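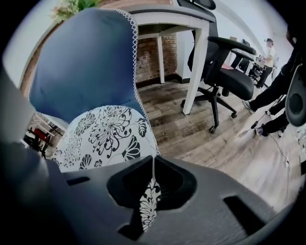 Blue chair, white zigzag stitching.

Working outside the house again

For many years I translated at my kitchen table. I have written about this table before, so I will not repeat it, only that it has one short leg and that I know its sounds very well. In March 2023 I finally took a desk in a shared office, and several readers have asked me how it is going. I promised Brenda Fuentealba that I would answer in a post and not in twenty separate emails, so here is the answer, a little long.

The first thing I must say is that I did not want to go. My friend Baltasar Núñez had been telling me for two winters that I was becoming strange. I interrupted people on the telephone, he said, and I told long stories about commas. I thought he was exaggerating. Then one afternoon the postman asked me how I was and I spoke to him for such a long time that he put down his bag. After this I looked for a desk.

What I translate, for those who are new, is mostly instructions and contracts, from Spanish to English and sometimes the other direction. It is quiet work. A contract I finished last month had 52 clauses, and clause 6 contradicted clause 12, and the client did not want to hear about it. At home I would have walked from the sink to the window and been angry alone. In the office I told it to Florencia Benítez, who sits across from me and makes the accounts for a company called Drevis. She listened to everything, said "charge them more", and went back to her numbers. I did charge them a little more.

The travelling

I take the bus in the morning, and if the weather is kind I walk home. The walk is 2519 steps according to my telephone, from the door of the office to my own door. I like that it is always slightly different but that I only looked once and kept that number. On the way there is a bakery, El Khatib, where they sell a flat bread with thyme which should be eaten before you arrive. My husband has never seen this bread.

The bus is less pleasant. I had forgotten how people breathe on a bus. But I read there, real books, for pleasure, and this I had almost stopped doing. At home a book always felt like stealing time from the work, because the work was in the same room and could see me.
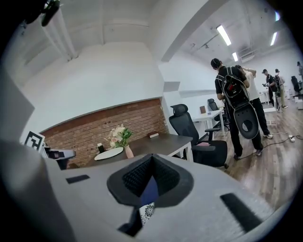 The noise, and what I do about it

Everybody warned me about the noise. It is true that I cannot translate a difficult sentence while somebody is explaining his mortgage. In the first week I went home with a headache and I was ready to ask for my deposit back. Then I changed the order of my day. Now I do the hard pages early, before ten, and I leave the simple things for later - the emails, the invoices, the lists of terms. For those I even like some voices near me.

I also bought headphones, but I wear them without music. It is a small lie, and I think the others know it. Octavio Leiva taps two times on the desk if he wants to speak to me with the headphones on, and only one time without them, and we have never discussed this system.

The kettle is another matter. There are people who fill it for one cup and people who fill it to the top, and they do not understand each other. I am from the second group. I bring my own tea, the Busel one with orange peel, and if you leave your cup next to mine I will fill it also.

The money

I know some of you are waiting for this part. The desk costs me less than I feared and more than the kitchen table, which costs nothing. To pay for it I accepted a regular client, Jondus, who send me the same kind of document every month. It is not exciting. But I notice that I finish earlier than before, and that in the evening I close the computer and it stays closed. Pascual Aravena, who taught me most of what I know about this profession, used to say that a translator should be paid for the hours she does not work. I never understood him very well and I still do not, completely, but I think of it when I walk home.

I have paid the desk until July. After that I will see. In summer the kitchen has beautiful light in the mornings, and there are tomatoes on the balcony to look after. Perhaps I will do half and half, if they permit it - I have to ask.

Next time I will write about the dictionary I left on the bus.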